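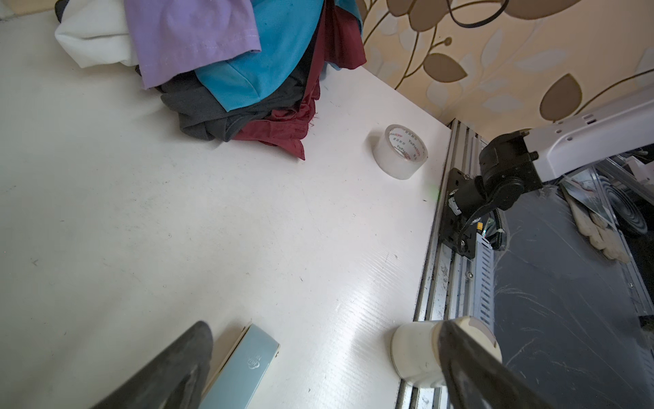

Clothes on a white table, teal and maroon among them.

The Long Afterlife of a Free T-Shirt

I own a shirt from a fun run I did not run. It is a men's large, and I am not. It has survived two moves and one marriage, and every March I take it out of the drawer, look at it sternly, and put it back.

Obed Yakubu has heard this sort of thing before. He runs Uteto, a clothing swap that began in his garage and now takes over a rented room one weekend a month. At the last one, people brought in 1381 pieces and took home far fewer. "Everyone arrives to get rid of things," he told me. "Then they see somebody else's sweater."

The rules are short. Bring up to six items, washed. Take what you like. No underwear, a rule Yakubu says he did not expect to have to write down.

What nobody takes is the free shirt. Bank openings, software launches, a cousin's reunion: these go around the tables all afternoon and end up in a bag marked RAGS. Afia Kwofie sorts that bag, and is not sentimental. She gives a shirt three swaps to find a home, then gets the scissors.
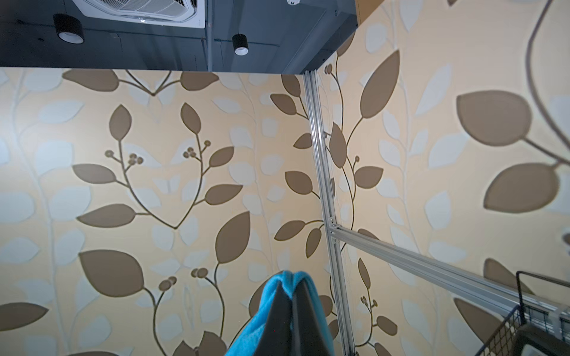 What the Scissors Are For

A cotton shirt makes a decent dust cloth and a very good bike rag. Kwofie cuts up the sides, saves the sleeves for shoe polish, and tosses the collar. Polyester she won't touch. "It just pushes the spill around," she said, with more feeling than she had shown about my fun run.

I brought mine in August. It lasted one swap. A tall man held it up to his chest, nodded, and asked me how the race had been.

I told him it was hilly.

COMMENTS

Senan Gilmartin: Sleeves for shoe polish, yes. My father did this and we all thought he was cheap.

Tetteh Opoku: I have 100 of these shirts and my wife would like Ms. Kwofie's phone number.

Kwame Lamptey: Keep the collars, they tie up tomatoes nicely.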